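Ternusis wrist-view gripper comparison, sim set

README, last touched 21 December 2020, N. Sial

Read this before you load anything. Short version: two gripper models, same simulated arm, same controller, wrist camera only. 1,663 episodes in total. Questions to Noreen Sial, but check the known problems list first please.

What was compared

Bilix: two-finger, the one we've used since August. Wide opening, slow to close.
Rana: two-finger, shorter stroke, faster. Came in later so fewer episodes.

Split is not even. 876 episodes Bilix, the rest Rana. If you train on both, weight them or you'll mostly learn Bilix. I didn't balance it on purpose, wanted the raw runs kept.

Controller is Fullo for everything. Same gains for both grippers, which probably flatters Bilix. Retuning for Rana is on the list.

Folder layout

episodes/ one folder per run, frames plus a joint log
meta/ gripper name, seed, outcome, camera offset
splits/ train and held-out lists, plain text
tools/ replay script, frame checker, not much else

Outcome is a single word: held, dropped, missed, timeout. "Missed" means the fingers closed on nothing. "Timeout" means they never closed at all. Older notes mix these two up, trust the meta file not the notes.

Camera

Fixed to the wrist, looking past the fingertips. Camera offset was nudged between batches to see how much of the fingers the policy needs to see. Answer so far: more than I'd hoped. With only the tips in view it gets vague about closing, opens again, has another go. Pulling the camera back a bit helped both grippers, Rana more.

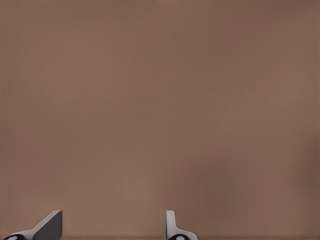
Plain surfaces are the worst case. Nothing to judge depth from, so the height estimate wanders and the arm stops too high or pushes down into the surface. We tried a patterned surface in a small side batch and the wander mostly went away. That batch is not in this release, diferent lighting.

Start-up frames are left in. Some runs have quite a few before anything gets near the gripper. Trim them yourself if you want, tools/ has a flag for it (--skip-idle). Don't trim for the depth work, they're useful there.

Held-out list

646 episodes, drawn from both grippers. Seeds don't overlap with train. Please don't tune on it. I know it's tempting.

Known problems

- joint log is one step behind the frames in the first Bilix batch. Replay script corrects it, your own loader won't
- 4 Rana episodes have no outcome word. Left blank, skip them
- finger shading changes slightly between batches, renderer update halfway through
- gripper width is in metres in the log and millimetres in meta. Sorry. Will fix
- no force readings anywhere, the sim contact numbers were rubbish so I droped them

Not suitable for

Anything about real grip strength. Anything with soft objects. Picking a gripper to buy, it's a comparison of models under one controller and that's all it is.

To do

Retune Fullo for Rana and rerun the same seeds
Second camera, side view
Put the patterned surface batch through again with matching light
Units!!

Changes

v3: idle flag added, held-out list frozen
v2: Rana episodes added
v1: Bilix only, don't use, the splits were wrong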